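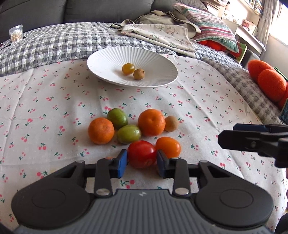 Is a tomato a fruit or a vegetable?

I get asked this one more than any other question, usually by somebody who has just had a row about it at teatime. My answer is that it depends who you ask - a gardener, a cook or a judge!

Let's start with the science. When scientists who study plants (they're called botanists) use the word fruit, they mean the part of a plant that grows from a flower and has the seeds inside. Cut a tomato in half and there they are, lots of little pale seeds sitting in jelly. So to a botanist a tomato is a fruit, no arguing. It's even a kind of berry!

But then so is a cucumber, sort of. And peppers, pumpkins and aubergines are fruits too. Runner beans grow in pods, and the pod is a fruit with the seeds tucked inside. My neighbour Iman Ghoneim grows all of these and she still calls the whole lot "my veg".

So what is a vegetable? Botanists don't really use the word. It's a kitchen word, and it means a part of a plant that we eat with our dinner and not with custard. It might be a root (carrot), a leaf (spinach), a stem (celery) or a bunch of flower buds (broccoli - yes, you have been eating flowers). Cooks put tomatoes in with the vegetables because they go so well in soups, sauces and salads.

The judges came into it in America, a long time ago. There was a tax on vegetables brought in from other countries, but not on fruit, so it mattered rather a lot which one a tomato was. The court agreed that tomatoes are fruits if you ask a botanist, but said that most people eat them as vegetables, so the tax had to be paid.
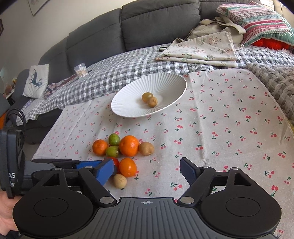
Where did tomatoes come from in the first place? Their wild cousins grew in South America, and some of those were no bigger than a pea. People in Mexico were growing and eating tomatoes long before anybody in Europe had seen one. The word tomato comes from tomatl, which is from Nahuatl, the language the Aztecs spoke.

Spanish ships carried them over to Europe in the 1500s. Not everyone was keen! The tomato belongs to the same family as deadly nightshade, and lots of people in Britain grew it just to look at. Potatoes are in that family as well. The leaves and stems of a tomato plant aren't for eating, by the way, so stick to the ripe red bit.

And why red? A young tomato is green because it's full of chlorophyll, the same stuff that makes leaves green. As it ripens the chlorophyll breaks down and a red colouring called lycopene builds up. You can get yellow, orange and nearly black ones too.

If you want to try growing some, ask a grown-up to help you save a few seeds. Rinse off the jelly in a sieve, dry them on a plate and plant 8 in a pot of compost in March. Keep the pot on a warm windowsill and don't let it dry out. When the shoots are big enough to handle, hold them by a leaf and move each one into its own pot.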